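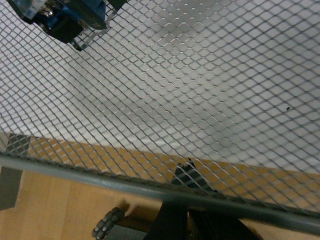

Ticket 477
Subject: Parden mesh panel buzzes and sits proud of its frame
Product: Parden open shelf unit, white, with silver mesh side panels
Bought from: Clultberg
Opened by: Ita Nic Aodha
Assigned to: Rogelio Belmonte, Kindine customer support
Status: Closed

Ita Nic Aodha, Sunday, 9:12 AM
I put together a Parden unit last week and one of the mesh side panels doesn't sit right. The bottom edge sticks out past the frame by the thickness of a coin. When someone walks by, or when the washer is running in the next room, the panel buzzes against the upright. The other side is quiet.

The unit stands on a wood floor. I used the feet that came in the bag. All the screws are in and I have none left over. I have loosened and retightened the lower ones and it made no difference.

I'd like to know if this is a bad panel or if I did something wrong. I don't want to take the whole thing apart if I don't have to. It took most of an evening.

Rogelio Belmonte, Kindine support, 10:40 AM
Hello Ita. Thanks for the clear description. A few questions before we send anything:

Is the unit loaded or empty when it buzzes?
Does it stop if you press on the middle of the panel with your palm?
Are the clips on the bad side gray or black?

The panel is held by screws at the top and by plastic clips at the bottom. If the clips are in upside down, the lower edge can't go all the way into the groove.

Ita Nic Aodha, 11:25 AM
It buzzes both ways, louder when empty.
Pressing in the middle stops it. Pressing near the top does nothing.
Clips are black. I can't tell which way is up on them. The booklet shows them from the side and the drawing is very small.

Rogelio Belmonte, 11:48 AM
Each clip has a flat face and a face with a small ridge. The ridge goes toward the mesh. If the ridge is against the frame, turn the clip around.

You don't need to take the unit apart. Please do it like this:

1. Take everything off the lower shelf.
2. Back out the bottom screws on that side until the panel moves. Leave the top ones alone.
3. Pull the lower edge of the mesh outward just enough to slide the clips out. Wear gloves. The cut ends along the edge of expanded mesh are sharp.
4. Turn the clips, push them back in, and press the edge into the groove starting at the back corner.
5. Tighten by hand. No power driver.

Let me know how it goes.

Ita Nic Aodha, 2:05 PM
One clip was the wrong way around. The rest were fine. I turned it and the lower edge went in further, flush at the back but still a little out at the front. The buzz from footsteps is gone. It still buzzes with the washer on spin.

I also laid a ruler across the panel. There is a gap behind the ruler in the middle, so I think the mesh is bowed.

Rogelio Belmonte, 2:31 PM
Some bow is normal before the panel is fixed, and the frame should pull it flat. If it's still bowed with the clips in correctly, there are two usual causes. Either the frame is out of square or the sheet took a bend in shipping.

Please measure the side opening corner to corner, both diagonals. If they differ by more than 2 mm, the frame is out of square and a new panel would do the same thing.

Ita Nic Aodha, 3:10 PM
Measured both diagonals twice. They match as close as I can read the tape.

The carton did have a dent on one long side. I didn't think much of it because the shelves inside were fine. I've already put the carton out for recycling, so I can't send a picture of it.

Rogelio Belmonte, 3:22 PM
You don't need the carton. The frame is square and the clips are right, so I'm treating this as a bent panel. I've passed it to Tiruwork Endale in parts to confirm which version you have.

Tiruwork Endale, Kindine parts, 3:57 PM
Could you check the sticker under the bottom shelf? I need to know if it says 300 or 400. That's the depth of the unit in millimeters, and the panels aren't interchangeable.

Ita Nic Aodha, 4:20 PM
It says 400.

Tiruwork Endale, 4:34 PM
Thank you. A replacement panel and a fresh bag of clips are going out from the Hennessy warehouse. No charge. It ships flat between two boards, so please check it on a table before fitting. If it rocks, tell us and don't install it.

You can keep using the unit in the meantime. To quiet the buzz, put a strip of felt between the mesh and the upright, halfway down. Don't try to bend the panel flat by hand. The strands stretch unevenly and it ends up wavy.

Internal note, R. Belmonte
Second report this month of a clip installed backward on the Parden. Asked Ragnvald Haugland if the booklet drawing can be made larger.

Internal note, R. Haugland
Yes. The clip drawing is due for a change in May anyway. I'll add a view from the front and mark the ridge. Until then, support can paste in the text from this ticket, the part about the ridge going toward the mesh.

Ita Nic Aodha, 6:15 PM (following week)
The panel came. It lies flat on the table with no rocking. Fitting it took me 30 minutes, mostly because one of the top screws had been driven in too tight the first time and I had to find a better screwdriver.

The lower edge is flush front and back. I ran the washer through a full spin with the unit empty and then with the shelves loaded. No buzz either time. I took the felt off before testing.

Do you want the old panel back? One more thing, the finish on the new one looks a shade lighter than the one on the other side. It doesn't bother me, but I thought you might want to know.

Rogelio Belmonte, 9:05 AM
Good to hear. No need to return the old panel. Most metal recycling will take it. Please tape the edges first so no one gets cut handling it.

Thanks for mentioning the finish. The panels come in batches and the shade can vary a little. If it starts to bother you, reply here and the ticket will reopen.

Closed by R. Belmonte
Cause: bent mesh panel, plus one lower clip reversed
Fix: clip turned, panel replaced
Parts sent: side panel 400, clip bag
Follow-up: booklet drawing, with R. Haugland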